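Notebook, tax forms bench, January
Extension requests, second pass

Started 8.40. Carrying on from the page with the fillable form problems. Today's job is the automatic extension module in Trirura: get it to work out the tentative tax due, fill the request and refuse to print if anything on page 1 is missing.

Test set is the old Lemaire batch, 602 returns, all individual filers, all with the names stripped. I took out the ones with a foreign address because the address block still wraps badly and I don't want that muddling the results. Iker Ortuño has that on his list.

First run was on last week's build by mistake. Stopped it and started again at 9.15. Note to self: the build number is in the bottom corner of the Trirura start screen, look at it.

Result of the proper run: 482 went through clean. The rest stopped on the payment line. Looked at a handful by hand and they are nearly all the same thing. The filer has estimated payments plus a credit carried forward from the year before, and the module reads the carried credit twice, once from the prior year record and once from the payments table. That makes the tentative balance too low, and where it goes below zero the check rejects it. So the check is doing its job and the sum feeding it is wrong.
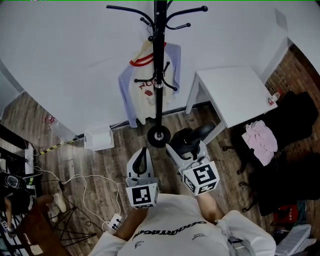 The carried credit should come from one place only. I have set it to come from the payments table, as the prior year record is sometimes the figure before amendment. Where there is no entry in the payments table the module now asks and does not guess. I tried the prompt with three wordings and kept the shortest, "Enter credit carried forward". Type size is a separate matter: the label is in the slanted face Cleline supplied, and while black italic letters are perfectly readable across the chest of a white T-shirt, at eight point on a grey field they run together. Changed to upright, same size. Cleline's style sheet needs the same change or it will come back at the next import.

Worked example, kept here so that I can check it by hand later:

Tentative tax for the year: 2,105
Withheld and paid on estimates, including carried credit: 1,388
Balance to send with the request: 717

Before the fix, the module gave a lower balance because of the double count. After the fix it gives 717, and the figure on the printed voucher agrees with the figure on the form. Rounding is off for this one as everything is in whole amounts. Still need an example with odd pence or cents in it to see where the rounding happens, on each line or only on the total. The form instructions say whole amounts only, so it should be each line, but the old code did it at the end.

11.20. Dates. The module had the due date typed in as a fixed value. This is fine until the due date lands on a weekend or a public holiday, when it moves to the next working day. I have moved the date into the yearly table with everything else that changes each January. Two things follow from it:

The request has to be stamped on or before the original due date. One minute after midnight it must refuse. Tested either side, correct both times.

The extended date is counted from the original due date as printed in the instructions, and the shift for a weekend is applied afterwards. The old code shifted first and counted second, so a shifted year came out a day or two late. Ran four past years through and compared with the printed instructions. All four agree now.

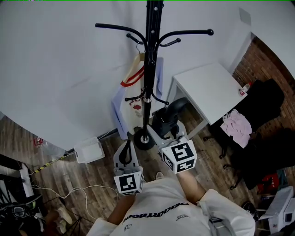
Also found that the reason box is passed through even when the filer has ticked that a federal extension was already granted. In that case the box should be left blank and a copy of the federal form attached. I have greyed it out on the tick. If someone types a reason first and ticks afterwards, the text stays in memory and still prints. Not fixed yet. Iker thinks it is the same fault as the spouse's number staying on the form after the status is changed back to single, and I think he is right, so it makes sense to fix both in one go.

1.50 pm. Printing. Flisar's reader software rejected nine of the first printed batch. The scan line at the foot of the voucher has to sit a fixed distance from the bottom of the sheet, and ours was too high when the print dialogue was left on "fit to page". Set to actual size, all nine were read. We can't stop people choosing "fit to page", but the print sheet can say it in plain words at the top. Draft:

"Print at actual size. Do not use fit to page. Do not staple the payment to the voucher."

The third sentence is from the form instructions. It was on page 2 before, where it is easily missed.

Spoke to Iker about the wording for people who think an extension to file is also an extension to pay. The Lemaire help desk notes have this as the most common call in spring. The current text says "interest may accrue on unpaid balances". Replaced with:

"This gives you more time to send your return. It does not give you more time to pay. Interest is charged from the original due date on anything still owed."

He wanted "penalty and interest". I have left penalty out until we have checked the rule for filers who pay most of the balance with the request. Whoever picks this up, the rule is in the instructions, not on the form.
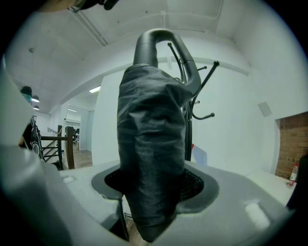 3.30 pm. Second full run after the credit fix, same 602. All of them get past the payment line. Eleven now stop at the signature block, which is new. All eleven are joint filers where only one has a number on record. I don't yet know if the form allows a request in that state. The instructions for the full return do, the extension instructions say nothing either way. Left as a stop with a message for now.

Time for the run was longer than this morning's, probably the extra look-up in the payments table. It doesn't matter at this size.

To do:
Reason box and spouse number, one fix (Iker)
Upright face in the Cleline style sheet
Rounding example with odd amounts
Joint filers with one number, find the rule
Put the foreign addresses back in once the block wraps properly
Ask Flisar for the measured tolerance on the scan line, in millimetres, as their sheet only gives a drawing

Files are in the shared folder under extension, second pass. The first pass folder can go once the worked example has been copied over.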